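About Durán Countertops
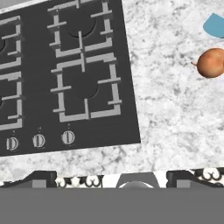
Gas cooktop set into a white marble counter with gray veining.

Durán Countertops is a family-run stone shop in Ikcombe. Horacio Zapata started the business after years of cutting stone for other companies, and Katherine Betancur joined him to run the office and handle scheduling. We have finished more than 500 kitchens and bathrooms.

We work in marble, granite and quartz. Most jobs come from homeowners replacing an old counter, and the rest come from builders in Ikcombe and Zondholm. Cutting, edging and polishing are all done in our own shop.

We have 2 installation crews. A crew member measures your kitchen, and you pick your slab in person at our yard on Suvier Road. Installation usually follows within 3 weeks of the final measurement. Please have your sink and cooktop on site before we measure, or send us the maker's cutout sheet.

Removal of old counters is included in the quote. Plumbing and gas hookups are not, and must be done by a licensed contractor. We keep a short list of local ones at the front desk.

All marble is sealed before it leaves the shop. Resealing is available to past customers at a reduced rate.

The yard is closed for inventory during the first week of September.

Page updated August 7, 2020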